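Skarnolo Household Food Survey Kit
Set-up Guide for Field Teams

Section 4: Getting Your Survey Station Ready

Welcome to the part where the survey starts to feel real! By now you have your village list from Section 3, your team knows who is interviewing and who is checking, and the tablets have been charged overnight at least once. This section takes you from a closed kit box to your first complete household record. Set aside a full morning for it the first time. Teams who have done it before can be ready before the tea is cold.

The kit records what a household has eaten over the past 7 days, where that food came from, and what the family did when there wasn't enough of it. That's a short list of questions and it tells you an astonishing amount. In the Turkcombe round we visited 585 households, and the map that came out of it changed where the school meals money went the following year.

4.1 Before you open the box

You will need:

A table and two chairs, in the shade if you are outdoors
The kit box, with its seal unbroken
The village list, printed, with the household numbers in the left column
The household cards (a full pack holds 1,000)
The consent script in the local language
Your supervisor's PIN

Note: The seal number is written on the inside of the lid and on the delivery slip. If the two don't match, call your supervisor and leave everything in the box until you hear back. It is nearly always a clerical slip, but we do need to know.

4.2 Starting the tablets

1. Take both tablets out of their sleeves and switch them on. Tablet A is for interviews. Tablet B is for the checker.

2. On each tablet, open Skarnolo and choose New Round.

3. Type the round code from your delivery slip. Letters are always capitals.

4. Enter the supervisor's PIN on Tablet A. Tablet B will ask for it a moment later. Enter it again.

5. Choose your language. You can change this later between interviews, though not in the middle of one.

6. Check the clock on both tablets. If they disagree, tap Match Clocks on Tablet A and hold Tablet B close by until both screens turn green.

7. Tap Load Village List and pick your village. Count of households on the screen should agree with the count at the bottom of your printed list.

Caution: Do not choose New Round twice. A second round with the same code will start its numbering from the beginning, and you will have two families sharing one household number. If it happens anyway, stop, write down what you did and go to Section 9, Untangling Duplicate Records. It can be fixed! It just takes patience.

Note: No signal? No problem. Skarnolo keeps everything on the tablet and sends it when you are back at the office. The little cloud in the corner stays gray until then, and it is perfectly happy being gray for weeks.

4.3 Preparing the portion samples

This is my favorite part of the whole kit, and it's the part that families enjoy too. People find it hard to say how many grams of rice went into the pot last night. Ask them to pour out the same amount from a bag and they'll do it in three seconds, usually with a relative correcting them.

1. Buy your samples at the local market, the same day if you can. You want the grain people eat here, in the quality they buy, so skip the supermarket in town. A normal set is one grain, one bean or lentil, one flour, and one root crop.

2. Place the kitchen scale on the table and press Zero.

3. Weigh out 500 grams of each dry sample and put each one in its own clear bag. Leave the bags open at the top.

4. Write the local name of the food on the bag. If there are two names, write both.

5. In Skarnolo, open Samples and enter the price you paid. The app works out the cost per kilo for you.

6. Lay the measuring cups in front of the bags, smallest on the left.

Caution: Families should never be left with the impression that the samples are a gift or a payment. The consent script covers this in its second paragraph. Read that paragraph slowly.

Note: Households that grow their own food may use a local measure such as a tin, a bowl or a bundle. Wonderful — ask to borrow one, fill it, weigh it, and add it under Local Measures. Every interview after that will go faster.

4.4 Laying out the table

The layout is simple and it works best when every team does it the same way. A respondent sits on one side, the interviewer on the other, and the samples stay within reach of both. The checker sits a little way off with Tablet B, near enough to hear and far enough that nobody feels examined.

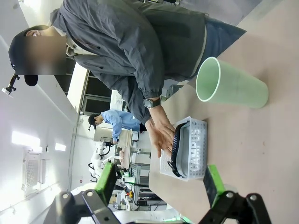

Household cards are the one thing that has to stay in order all day, so give them a container of their own and keep it on the table within reach of the interviewer's free hand. Completed cards go in face down, newest on top. You don't have to buy anything special for this. A white plastic basket with perforated sides, like the one with CAMPUS in raised letters along its long face, is just right for cards: you can rest a hand against it while you talk and read the word on the side from across the table, which makes it easy to tell your team's basket from everyone else's. Whatever you choose, put the team number on it and use the same one for the whole round. Blank cards stay in the kit box until you need them.

4.5 The practice interview

Please don't skip this one, even if your team has years of experience. It catches nearly every set-up mistake while it is still easy to fix.

1. Tap Practice on Tablet A. The screen gets a yellow border so you can't mistake it for the real thing.

2. One team member plays the respondent. Give them a household with at least five people and one irregular income, such as day labor or a relative sending money home.

3. Read the consent script out loud, all of it, and wait for an answer.

4. Go through the 7-day food list. Start with yesterday and work backward. For each food, ask how many days it was eaten and where it came from: grown, bought, borrowed, given, gathered, or received in exchange for work.

5. Use the samples for at least two foods.

6. Go through the coping questions. These ask whether anyone in the household ate smaller meals, skipped meals, borrowed food, or sold something to buy food.

7. Tap Finish. The checker opens the record on Tablet B and reads three answers back. If all three agree, your station is ready!

Note: "Eaten" means eaten by anyone in the household as part of a meal. A pinch of dried fish for flavor goes under Condiments. This is the most common mistake in a new team's records, and it makes diets look far richer than they are.

Caution: The coping questions can be upsetting. A mother who has been going without so that her children can eat may never have said so out loud. Keep your voice even, give her time, and never say that another family has it worse. If she wants to stop, stop. A partial record is marked with one tap and it is still useful.

4.6 Tips from the teams

We asked teams to send us their own advice after the last round, and they sent pages of it. A few pieces we liked best:

"Start with the grandmother if there is one. She knows what was in the pot every single night." — Natsumi Takagi

"Ask about weddings and funerals first. If the family was at a feast during the week, it throws off the whole recall, so write it in the comment box." — Takumi Aoki

"Go out at seven in the morning in planting season. By nine the house is empty." — Britta Stöcker

Shinji Ueda's team in Stirkino found that April was their hardest month for interviews and their most valuable one. Stores from the last harvest were low, the new crop was still in the ground, and the answers looked nothing like the ones they had collected after harvest. If your budget allows two visits, plan one for the lean months. The comparison is worth every extra mile.

4.7 If something isn't working

Tablet B can't find the practice record
Bring the tablets closer together and tap Refresh on B. If that fails, check that both show the same round code.

The village list is missing households
New families may have moved in. Tap Add Household and use the next free number at the end of the list. Never reuse the number of a family that has left.

The scale gives a different weight each time
Move it to a flat surface out of the wind, press Zero and weigh again. If it still wanders, change the battery.

A respondent asks whether the survey means they will get help
Answer truthfully: it doesn't promise anything to any one household. The results go to the people who plan support for the whole district. There is good wording for this at the end of the consent script, tested and retested by Tsutomu Tanabe and his interviewers, and respondents tell us they appreciate hearing it straight.

When the practice record has been checked, tap Clear Practice on both tablets, put the first blank card in front of you, and turn to Section 5, Your First Household.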